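Home Guides Planning Spare parts Contact
Search this guide Enter keyword Go
Print this page | E-mail this page

Section 4. Planning and budgeting a two-arm bench cell

Read this section before you sign anything. It was written by Lalit Bansal for the Hirkgate workshop and revised in August after the second purchase round. It assumes you've already been sent a quote and that someone in your building is keen. Being keen is fine. The quote still needs taking apart.

Steps 4.1 to 4.5 should be done in order. Most people want to start at 4.3, where the hardware is, and most of the money at Hirkgate went missing in 4.1.

4.1 Write down the job

1. Write the job in one sentence, with the object named. "Handle electrical goods" is no good. "Pick up a plug and put it in a power strip" will do.

2. Write down what the job costs you now, in hours per week. Use the timesheets. If there are no timesheets, have someone keep one for four weeks before you go on.

3. Ask whether the job needs two arms. Suppliers will tell you it does. A clamp screwed to a bench can hold a power strip still all day and never needs a software update.

4. If you still want two arms, write down what the second arm will do while the first one is working. "Hold the part" needs a better argument behind it, given the price of a clamp.

Note: Surnetti's sales sheet uses the word "dexterous" nine times and gives no cycle time. Ask for a cycle time in writing, on your part, with your lighting.

Caution: Do not accept a demonstration on the supplier's own parts as proof of anything about yours.

4.2 Read the quote line by line

1. Put the quote into a spreadsheet, one line per item. If the supplier has bundled items ("starter package", "integration bundle"), send it back and ask for the lines.

2. Mark each line as bought once, paid yearly, or used up. Gripper fingers, finger pads and cables are used up. Suppliers like to list them as bought once.

3. Look for these lines, which were missing from the first quote we got from Prumusero:

-- spare gripper fingers, both arms
-- cable ties, sleeves and strain relief
-- freight back to the factory for repair
-- a table
-- training for a second person, for when the first one leaves
-- software licence after the first year

4. Add the missing lines yourself, with your own prices. Do not wait for the supplier to supply them.

5. Have someone who doesn't want the robot read the total. At Hirkgate that was Pankaj Pathak, who struck out two lines on the first page and was right about one of them.

Note: "Compatible with" in a quote means you'll be buying the other thing separately. Ring the supplier and ask what the other thing costs.

Note: An arm's rated payload is normally given before the gripper goes on. Take off the gripper, the cables and anything else hung at the wrist, and see what's left for the part. For plugs it hardly matters. People who buy for plugs end up wanting to lift toolboxes, so do the sum anyway.

4.3 Plan the table and the space

1. Measure the room before the table, and the table before the arms. Leave enough clearance for a person to get behind the table with a broom.

2. Choose a table that won't rock. An old office desk will do for a first trial if it's level and you can fasten it down. Don't buy the supplier's table until you've priced one from a local shop.

3. If the work surface is made from more than one board, check the join with a straight edge. A small step is enough to catch a flat part being slid across it. Put the join well away from the pick area, or plan on lifting everything.

4. Allow a power outlet for each arm's controller and at least one more for the computer. We needed 220 volts for the units we were sent and had nothing suitable on that wall. The electrician's bill wasn't in anyone's budget.

5. Mark the reach of each arm on the table with tape. The area both arms can reach is smaller than the brochure drawing leads you to think, and for two-handed work it's the only area you're paying for.

Caution: Keep people outside the marked reach while the arms are powered. Budget for a barrier or a scanner now. If your safety assessor asks for one later it'll cost more and delay the start.

4.4 Plan the cables

Cables get a step of their own because they caused more lost afternoons for us than the arms did. Bhardwaj, who did our fit-out, quoted for the cables as a single line marked "sundries". Have that opened up.

1. Decide how each gripper cable will run from the wrist back along the arm. Do this on paper, then again with the arm folded, then again with it stretched right out.

2. Leave slack at the wrist for rotation. Too little and the connector gets pulled. Too much and you have a loop hanging over the work, ready to snag on the part or on the other arm.

3. Run both arms through the whole task slowly, by hand if the maker allows it, and watch the loops and nothing else. With the arms reaching in to a power strip from either side, the grippers close in on the same short stretch and each brings its own loop of black cable along, one standing high over the table and the other sagging out to the right.
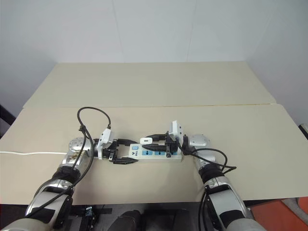
4. Fasten the cables once you're happy with the run. Use ties you can undo. You'll be undoing them.

5. Order a spare for each cable at the wrist with the first purchase. A spare bought on its own came to over 200 dollars for us once freight was added, and the cell stood idle until it arrived.

Caution: If the practice part is a power strip, leave it disconnected from the mains for all set-up and testing. Metal near live sockets is a hazard whichever machine is holding it.

4.5 Run the trial before the last payment

1. Hold back part of the price until the trial is finished. Suppliers say they don't do this. Ours did, on the third phone call.

2. Agree on 100 attempts at the sentence you wrote in 4.1, all of them recorded, with no one resetting the part between attempts unless the reset is written down.

3. Agree beforehand what a failure is. A plug sitting crooked in a socket is a failure. A plug that went in after an engineer nudged the strip is a failure as well, and you'll be asked to be reasonable about it.

4. Shift the part a little between attempts. A cell that works only when the strip is on its pencil marks needs a fixture, and the fixture needs to go in the budget.

5. Time the resets. Put the reset time next to the hours from 4.1, step 2, and see if there's a saving left.

Note: If the trial runs on remote control by a person, ask what share of the result belongs to the person. Some suppliers will show you a very good operator and let you assume the rest.

4.6 If the numbers don't work

1. Price the clamp.

2. Price one arm and the clamp.

3. Ask the supplier for a rental. Three months is long enough to find out whether anyone uses the thing after the first fortnight. Check who pays for damage to the gripper fingers before you sign.

4. Put the quote in a drawer and get a fresh one next year. We've been told each time that the price was about to go up. So far it's gone down once and stayed put once.

Keep your spreadsheet from 4.2 with the trial record from 4.5. Section 5 (Acceptance and handover) asks for both.

Print this page | E-mail this page
Previous Next Contents Back to top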